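Home | Stories | Poems | Essays | Back Issues | Submit

The Pink Bag

The bus for Lekota left at four in the afternoon, and by one she still had not packed the child's bag. She had packed everything else. The brown suitcase was by the door with a belt around it. The food was in a tin. The tickets were in her coat, two of them, 774 and one for a child with no number on it.

The bag was the child's own business. That had been agreed the night before. But the child had gone down to the yard to say goodbye to the neighbor's goat, and she had been down there a long time.

So the woman laid the bag on the table and looked at it. They had bought it in Pikine two years ago, when they still went to the coast in February. It had cost 800 and she had thought that was too much. The seller would not come down. The child had put her arms through the straps and stood there, and that settled the matter.

A doll. A book. She put her hand on the bag and pressed, to feel what was already inside. Something hard in the bottom, maybe stones. The child collected stones. There had been stones on the trip from Jedmont too, and she had carried them the last mile herself without knowing it.

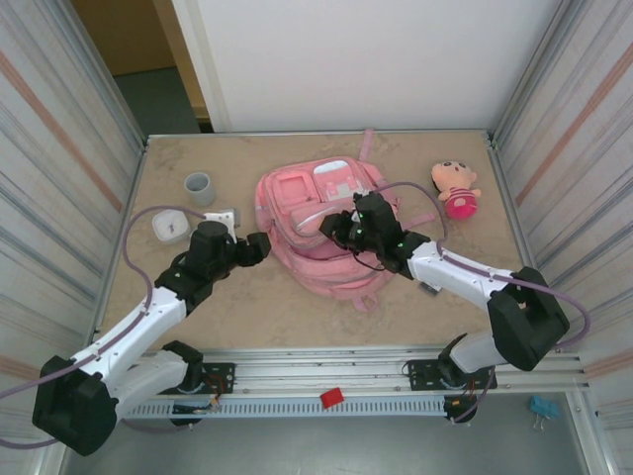
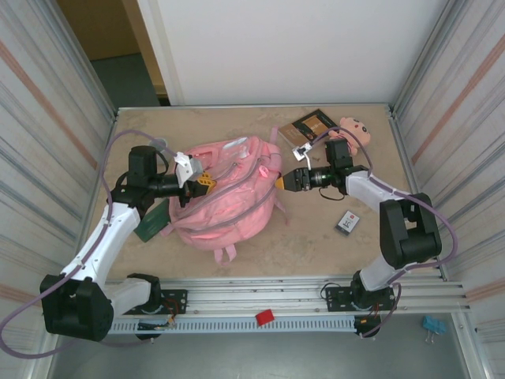

The pink bag on the table, with the doll toward the back.

She heard feet on the stairs. The child came in smelling of goat and stood at the table with her chin just over the edge.

"You didn't open it," the child said.

"No."

"Good."

The child pulled the bag toward her and worked the zipper a little way, far enough for one hand. She moved things around in there by feel. Then she took out a stone, a flat one, and set it on the windowsill.

"That one stays," she said.

"Why that one?"

"It's from here."

The woman thought about the others and where they might be from. Hirar, probably, and the road before Hirar. She did not ask. It was 244 miles to Lekota and there would be time for asking.

The doll would not go in. They tried it head first and then feet first. The child said it could ride on her lap and look out, and the woman said that was fine. The book went in sideways. Then the zipper stuck at the corner, where it always stuck, and the woman held the two sides together while the child pulled.

It was 30 minutes' walk to the bus. She put on her coat in the hot room so she would not have to carry it. The child got into the straps by herself, one and then the other, and leaned forward against the weight.

"Is it too heavy?"

"No," said the child, and went down the stairs ahead of her, holding the rail.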